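Nasance Press to publish new English edition of Fabbri's letters on grace and assurance

Complete pastoral correspondence available in one set for the first time

PILARD, July 12, 2023 — Nasance Press has announced that it will publish a new English edition of the pastoral letters of Gualtiero Fabbri, the Reformed minister who served the congregation at Mazza for most of his working life. The edition, titled Letters to a Troubled Church, runs to 2796 pages in six volumes. The first two volumes will go on sale in December, with the remaining four to follow as they come back from the printer.

Fabbri wrote to members of his own church, to ministers in other valleys and to a number of people he never met. Most of the letters deal with ordinary questions of Christian belief: whether a person can know they are saved, how prayer fits with God's foreknowledge, what to say to a parent whose grown child has left the church. Some are a few lines long. The longest, on the perseverance of the saints, fills most of a volume.

The translation is the work of Viola Gatti and Dario Zanetti, who began with the letters held at Mazza and later added those kept by families in the district. There are 548 letters in the edition. Only a small selection has appeared in English before, in a paperback that has long been out of print and left out nearly all of the correspondence on the sacraments.

"Readers of the old selection met Fabbri as a writer on election and very little else," said Viola Gatti. "He wrote just as often about baptism, about fasting, about quarrels over who should sit on the session. We wanted people to have the whole of it, including the letters where he changes his mind."

The text follows Fabbri's own spelling of names and places. Scripture quotations have been translated directly from his Italian where he was quoting from memory, with the reference given in the margin. Where he cites a catechism or confession, the notes give the article or question number. Each volume has its own index of Scripture passages, and the sixth contains a general index of subjects and correspondents.

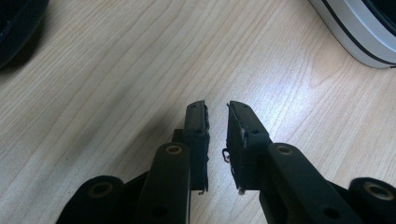 A two-fingered hand-held gripper over a light wood-grain tabletop.

Evaristo Ferri, general editor at Nasance Press, said the order of the letters had been discussed at some length. "An arrangement by subject would have been easier for students — you could take down one volume and have everything on justification," he said. "We settled on date order. A letter about assurance reads differently when you have just read the one he wrote the week before to the same man. The subject index will do the other job."

Volume one opens with an introduction by Asif Marwat, who lectures in historical theology at Tresar College. It covers Fabbri's training, his reading of Calvin and Augustine, and the dispute over church discipline that took up his early years at Mazza. Marwat also discusses the letters to Fabbri's sister, which make up a good part of the second volume and have not been printed before in any language.

"He is a careful theologian and a rather impatient correspondent," said Marwat. "If someone asked him the same thing twice, he told them to go back to the first letter. The effect is that the arguments are set out once, properly, and a reader today can follow them without much help."

A shorter companion book, Fabbri on Prayer, will be issued at the same time as the first two volumes. It contains a selection of letters chosen for church reading groups, with study questions by Dario Zanetti at the end of each chapter. No knowledge of the larger edition is needed to use it.

The first printing of Letters to a Troubled Church is limited to 400 sets. Volumes will be sold separately or by subscription to the full set, and subscribers will receive each volume as it is published. The books are sewn and bound in cloth, with a ribbon marker. Libraries and theological colleges may order at the subscription price without paying in advance.

An electronic text is planned once all the volumes are in print. Churches that wish to reprint single letters in a newsletter or order of service may do so free of charge, provided the translators and the edition are named.

About Nasance Press
Nasance Press publishes books on Christian doctrine, church history and the devotional life. Its list includes sermons, commentaries and catechisms in translation, as well as new work by ministers and teachers. The press is based in Pilard.

Review copies and sample pages of volume one are available on request from the editorial office, Nasance Press, Pilard. Requests for interviews with the translators should be marked for the attention of Evaristo Ferri.

ENDS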